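공유 작업장 소식 | 서버 해체 로봇, 4월 이후 어디까지 왔나

2022년 6월 13일

멜니크(Melnyk) 작업장의 '그라크컴(Grarkcombe)' 프로젝트를 다시 다룬다. 폐기 서버에서 하드디스크를 빼내는 로봇 팔을 직접 만들겠다는 계획인데, 4월호에 소개한 뒤로 문의가 꽤 왔다. 대부분 "우리도 해볼까요"였다. 필자의 대답은 아직 "글쎄요"다.

제작팀이 내놓은 숫자부터 보자. 시도 760회, 그중 성공 717회. 얼핏 훌륭하다. 그런데 기록지를 달라고 해서 읽어 보니 '성공'의 정의가 집게로 부품을 물었다가 놓치지 않은 경우다. 드라이브를 섀시 밖으로 꺼내 상자에 담은 횟수는 따로 적혀 있지 않다. 시작 위치도 매번 사람이 맞춰 주었다. 이 조건이라면 나는 저 숫자를 성공률이라고 부르고 싶지 않다.

작업 대상도 생각보다 까다롭다. 은색 금속 섀시는 안쪽에 길쭉한 골이 줄줄이 나 있고 표면이 빛을 반사한다. 그 위에 무광 회색 플라스틱 트레이가 비스듬히 놓이고, 검은 드라이브 캐리어에는 작은 파란색 탭이 달려 있다. 사람 손이라면 더듬어서 해결할 일을 집게는 손목 카메라 하나로 판단해야 한다.
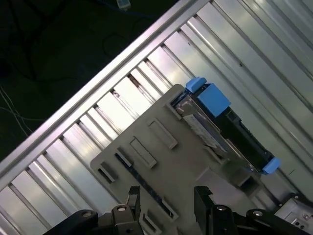 비용 얘기도 빼놓을 수 없다. 집게 손가락은 쿠슬로(Cuslow)에서 나온 공개 도면을 고쳐 깎았고, 제어 보드는 아섹스(Asex) 중고품을 썼다. 부품값은 많이 아꼈다지만 주말마다 들어간 시간은 어느 장부에도 없다. 같은 서버를 드라이버 하나 들고 분해하면 나는 10분이면 끝난다. 지난번에 옆에서 지켜본 로봇은 50분을 쓰고도 트레이 하나를 붙잡고 있었다.

배울 게 없다는 말은 아니다. 연결부 볼트를 손이 닿는 곳에 둔 것은 잘한 선택이고, 손가락이 헐거워졌을 때 바로 조일 수 있다는 점은 다른 제작자도 참고할 만하다. 다만 '무인 해체'라는 간판은 당분간 떼어 두는 편이 낫겠다. 다음 시연에서는 섀시를 아무렇게나 돌려놓고, 사람이 손대지 않은 채 시작해 주기를 바란다. 그 결과가 나오면 좋든 나쁘든 여기에 싣겠다.

글: 편집부

최근 소식
- 3D 프린터 공용 필라멘트, 이번에도 습기 문제
- 중고 스텝 모터 살 때 확인할 것
- 작업장 집진기 교체 후기
- 4월호: 그라크컴 프로젝트를 시작하며

독자 댓글

납땜초보: 성공 기준 지적은 속이 시원하네요. 기록지 양식도 공개되면 좋겠습니다.

볼트한줌: 10분은 나사 상태가 멀쩡할 때 얘기죠. 뭉개진 나사 만나면 사람도 한 시간입니다.

회색상자: 반사 심한 금속이면 조명부터 바꿔 보세요. 저희 집 팔은 확산판 하나 달고 인식이 훨씬 나아졌어요.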